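Trillano table thread, part whatever. Lost count

Its up. The big one. Got the last bolt in on 25th December while everybody else was eating pie, and I regret nothing

For the new people: long table, pale wood top, black metal base. Ordered it back in October from Cirkdale. Top came from one place and legs from another and of course the bolts were in neither box

Paid 2,000 for the whole thing with delivery. Yes I know. Yes my sister-in-law already said it

Anyway. Floor level report

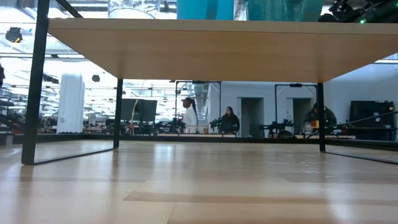

The legs are what I was worried about. Thin stuff, black, and I figured the whole top would sag by New Years. So far no. Level says fine at both ends, center a hair low -- I can live with a hair. Also love how the base rails run right along the floor, you get a little faint reflection of them in the shine down there. Makes me want to wax everything. I will not wax everything

Did hit my shin on a rail. Twice. Same shin

OK wood talk, people keep asking. It's butcher block, long strips, pale with some darker streaks running through. I wanted it all one color when I picked it. Changed my mind completley. The streaks hide crumbs and rings and whatever else lands on it

Finish is the Durnudska oil. 2 coats, light sanding between. Smells like a salad for 4 days. Windows open or you will be hungry the entire time

Do the underside too!! I skipped it on my old table and the thing cupped like a potato chip

Next job -- dishes. They need somewhere to go besides all over the top. I've got the little black wire rack out, four thin legs, nothing fancy. Bright blue plastic cup and the teal mug still have to find a home. So does the clear glass, lying on its side, pretty much invisible against that wood. Gray cloth is folded at least, so thats one thing done

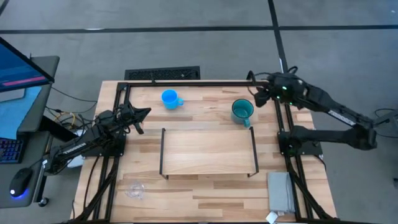 Do you have to oil butcher block again after the first time? Every few months for a table that gets used hard, less if it mostly holds up mugs. Go by feel, when it's dry and kind of chalky its time

And wipe off the extra after 20 min or so. Leave it on and it goes sticky, then you're sanding again and saying words

Somebody asked about the Vasiliu wax instead. Tried it on a scrap. Nice feel, but a damp mug left a ring overnight. Sticking with oil

Felt pads for the rails are in the mail. If they're the wrong size AGAIN I'm cutting up a slipper

More when the pads show up. Going to go ice my shin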